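4 Aufstellung und Erstinbetriebnahme

4.1 Aufstellort wählen

Der Raumluftreiniger Primora 2 ist für den Betrieb in geschlossenen, trockenen Innenräumen vorgesehen. Das Gerät saugt die Raumluft an beiden Seiten an und gibt sie nach oben ab. Alle drei Öffnungen müssen im Betrieb frei bleiben.

1. Gerät auf einen ebenen, tragfähigen Boden stellen. Teppichboden ist zulässig, sofern der Flor nicht in die seitlichen Ansauggitter reicht.
2. Zu Wänden und Polstermöbeln mindestens 30 cm Abstand einhalten, nach oben mindestens 80 cm.
3. Netzkabel so verlegen, dass es nicht unter Teppichkanten oder Möbelfüßen verläuft.
4. Papier, leichte Folien und Vorhänge aus dem Bereich der Ansauggitter entfernen.

ACHTUNG: Das Gerät nicht unmittelbar neben Heizkörpern oder Luftbefeuchtern betreiben. Feuchte Filter verlieren ihre Abscheideleistung und müssen ersetzt werden.

Hinweis: Abfallbehälter mit überstehendem Müllbeutel gehören nicht vor die Ansauggitter. Der Luftstrom kann lose Folie anziehen und das Gitter verschließen. Die Anzeige »Luftweg« leuchtet in diesem Fall gelb.

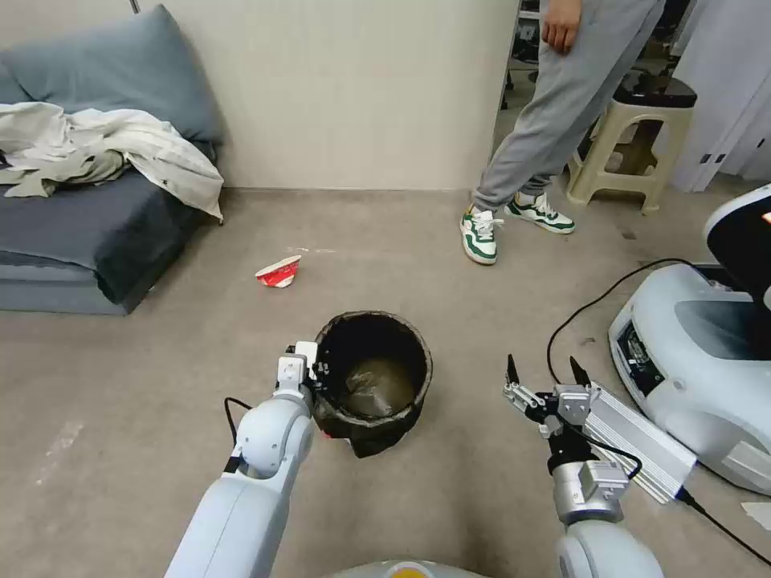 Filter und Verbrauchsmaterial

4.2 Transportfolie entfernen

Filterkassette und Aktivkohleeinsatz sind ab Werk eingesetzt und in Folie verschweißt. Vor dem ersten Einschalten muss die Folie vollständig entfernt werden.

1. Netzstecker ziehen.
2. Frontblende an den beiden Griffmulden fassen und gerade nach vorn abziehen.
3. Filterkassette an der Textillasche herausziehen. Nicht in die Lamellen greifen.
4. Folie aufschneiden und abnehmen. Den Aktivkohleeinsatz Typ Uda ebenso auspacken.
5. Zuerst den Aktivkohleeinsatz, dann die Filterkassette einsetzen. Der Pfeil auf dem Rahmen zeigt zur Geräterückseite.
6. Frontblende unten einhängen und oben andrücken, bis sie auf beiden Seiten hörbar einrastet.

WARNUNG: Erstickungsgefahr. Verpackungsfolien von Kindern fernhalten und sofort entsorgen.

Ohne eingerastete Frontblende startet das Gerät nicht. Die Betriebsanzeige blinkt rot – Sitz der Blende prüfen, dann erneut einschalten.

4.3 Einschalten und Grundeinstellung

1. Netzstecker in eine frei zugängliche Steckdose stecken.
2. Taste »Ein/Aus« zwei Sekunden lang drücken. Der Selbsttest läuft an.
3. Ende des Selbsttests abwarten. Die Betriebsanzeige leuchtet dauerhaft grün.
4. Mit der Taste »Stufe« die gewünschte Lüfterstufe wählen. Werkseinstellung ist die Automatik.

In den ersten Betriebsstunden kann ein leichter Eigengeruch des Aktivkohleeinsatzes auftreten. Er ist unbedenklich und lässt bei guter Lüftung des Raums nach.

4.4 Filterzähler

Der Filterzähler erfasst die Laufzeit des Lüfters in Stunden. Bei 1.679 Stunden fordert das Gerät zum Wechsel der Filterkassette auf, die Anzeige »Filter« leuchtet dann orange. Der Vorfilter Typ Rerkeder wird alle 173 Stunden mit der Möbelbürste eines Staubsaugers gereinigt.

Zähler nach dem Filterwechsel zurücksetzen:

1. Gerät einschalten.
2. Tasten »Filter« und »Stufe« gleichzeitig drücken und halten, bis ein Signalton ertönt.
3. Tasten loslassen. Die Anzeige »Filter« erlischt.

Hinweis: Wird der Zähler ohne Filterwechsel zurückgesetzt, stimmt die Restlaufzeit nicht mehr mit dem Zustand des Filters überein. Der Vorgang lässt sich nicht rückgängig machen.

4.5 Verbrauchte Filter entsorgen

Filterkassetten sind nicht waschbar. Verbrauchte Kassetten noch am Gerät in einen dichten Beutel stecken, Beutel verschließen und nach den örtlichen Vorschriften entsorgen – in der Regel über den Restmüll. Beim Wechsel Staub nicht aufwirbeln; Allergiker tragen eine Atemschutzmaske.

Der Kunststoffrahmen Paewai ist wiederverwendbar. Er wird mit einem trockenen Tuch gereinigt und vor dem Einsetzen der neuen Kassette auf Risse geprüft. Beschädigte Rahmen nicht weiterverwenden.

Stand: 22. April 2021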